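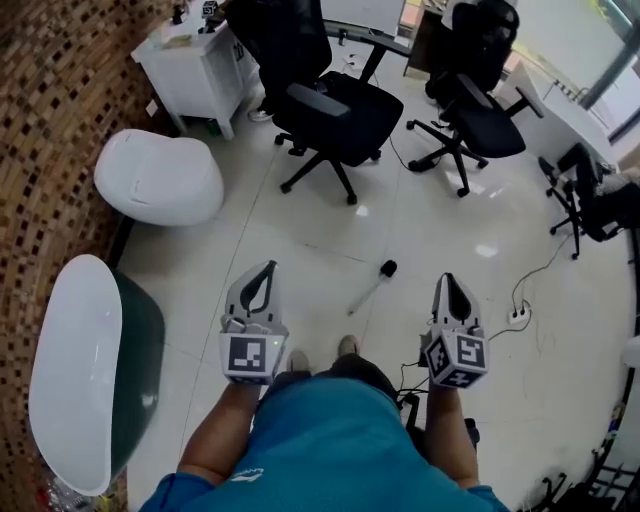
Filipa Amaral has an office with a bath in it. She has stopped mentioning this on the phone.

"People hear 'bathroom showroom' and expect taps," she says, pulling out a black mesh chair for me. "We've got a bath, a toilet, a water cooler and a payroll."

Hondcombe moved in during March, when the rent on its old premises went up and Filipa decided that the display and the desks could share a floor. The white tiles were already down. So was the wall, a long run of tan and brown brick with darker ones dotted all through it.

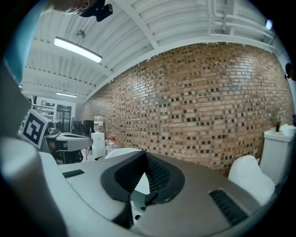
"Clients always ask about the bricks," she says. "They've come 31 miles to look at a bath and they photograph the wall." Does she mind? "I've sold 2 baths to people who came back for another look at it. I'm very fond of the wall."

Her business partner, Filipa Gouveia – the office calls them by surname, for obvious reasons – was against the arrangement. She wanted a partition. The quote was around £3000, and the partition was not discussed again.

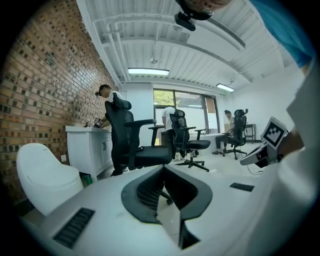

The Hondcombe office, with the egg-shaped toilet at lower left.

"It isn't plumbed in," Amaral says, before I can ask. "Gouveia wanted a sign. I said our visitors were adults. We've since ordered the sign."

The bath gets more affection. It has a smooth, rounded rim and a place by the bricks, and staff have learned to steer their chairs past it. 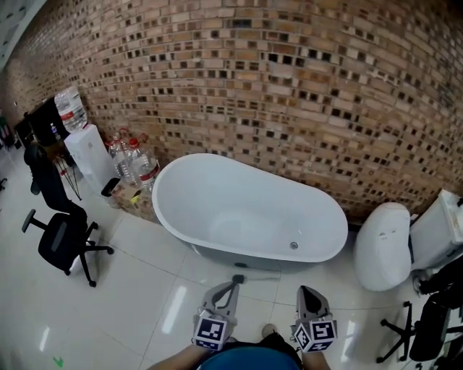

She would like a plant next, something tall, between the bath and the water bottles. Gouveia would like the bottles put in a cupboard. They are due to talk about it at 4.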